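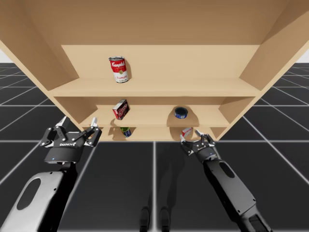 Border talks, day 2: what was agreed and what wasn't

1/ The trade ministers' meeting in Fagerlund broke up on Monday evening without a joint statement. Both delegations say they will meet again in July. I was in the press room until 10 p.m. and these are my notes.

2/ The dispute is over food checks at the Grutosska crossing. Trucks now wait up to 14 hours. Haulers want one inspection, done on one side, with the other side accepting the paperwork.

3/ Ottar Moen, who leads the northern delegation, said his government accepts single inspections "in principle." He would not give a start date. Fouad Najjar, for the southern side, said principle was settled last spring and he came for a date. 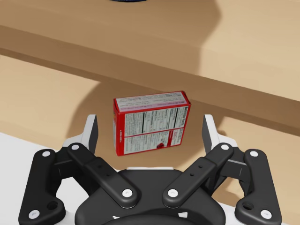

4/ Labeling is the second sticking point. The north wants origin and ingredients in both languages on all packaged food. Small producers say there is no room for it. Take a little red-bordered carton like this one, with fine print already running across its white top panel. A second language means smaller type or a bigger box. Najjar asked for a sticker option. Moen's team will reply in writing.

5/ Tuva Haugland, who speaks for the haulers, was not in the room but briefed us afterward. She said 5 of her member firms have stopped using the crossing and now go by ferry. 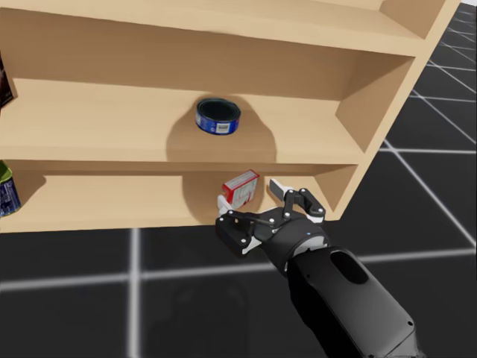

6/ Canned fish is being handled separately. The south wants it moved to the low-risk list, which would end routine sampling at the border. A squat can like the one on the middle shelf goes through the same queue as fresh meat under the current rules. Moen said his food agency has no objection. It still needs a vote in his parliament.

7/ No agreement on who pays for extra inspectors. Neither side would discuss figures.

8/ Next step is a call between the two deputies, Remo Sartori and Ashraful Pramanik. I'll add to this thread when there is a date.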